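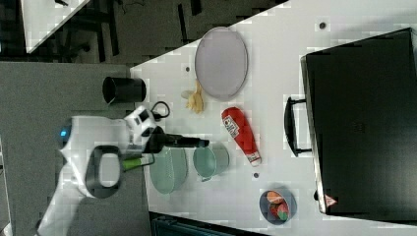 Annatjie Van Wyk wanted to know why we bother with ketchup and plates when a row of calibration blocks would show the arm's accuracy better. Her point was that visitors will remember the bottle and forget the error figure. I think she's right about that and I still want the bottle. Blocks go on the next dry run as a second table layout.

September, 4:30 pm
Entered by: bench 2
Notebook > Demos > Open day > Dry runs | Previous | Next

Dry run for the open day, kitchen layout. Short tour group from Brirkby came through early and stood in for the public. Notes below are in the order I wrote them, so the cable item is out of place.

Session length set to 30 minutes including talk. Talk ran long. The part on grasp planning needs to lose its second half; the questions we got were all on speed and on what happens if somebody puts a hand in. Lead with the stop button next time and let one visitor press it before anything moves.

Speed limit at 55 percent of the bench setting. Looks slow from the back of the room but I don't want to go higher with people standing at the table edge. Floor tape to be moved out one more step on the visitor side.

Wikiler (task script) loaded clean on the second try. First try used the old tool offset from the Bremska job. Offset file renamed so it can't be picked up by default. Check that the laptop on the cart has the same change before opening.

Object set:
- the big plate stays toward the far side of the table in every layout
- toy fruit stays in the small dark bowl, no loose fruit at the start
- cups: vary the position between runs, otherwise people assume a fixed path
- ketchup on its side only, label facing up if possible

Gripper: finger pads inspected before and after. Slight polish on the inner faces, no tears. Spare pair goes in the top drawer of the cart with the 3 mm hex key, which was missing again today.
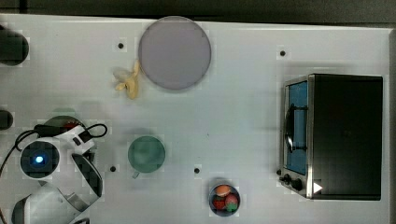
Toaster oven layout, top view. Mug and fruit bowl to the left of the oven.

Oven layout needs its own reach check. The oven body takes up a good part of the right side, and the planner should treat it as a solid box with a 5 cm margin on all faces. Van Wyk asked for the door to be part of the demo. My view is no for this open day: we have no tested door routine and the handle needs a different approach angle. Logged as a request.

The oven stays unplugged for all public sessions. Cord coiled and tied behind the table.

Cable: the loop at the arm should be checked by hand through the full wrist range at the start of each session. Strain relief feels firm. Rezaei mount has two screws with worn heads, replace both.

Lighting over the table was fine for the cameras with the blinds down. Repeat with the blinds up, as the doors will be open in the afternoon and I have no numbers for that.

Left to do: reprint the table card with larger type, load the block layout, shorten the talk, find the hex key.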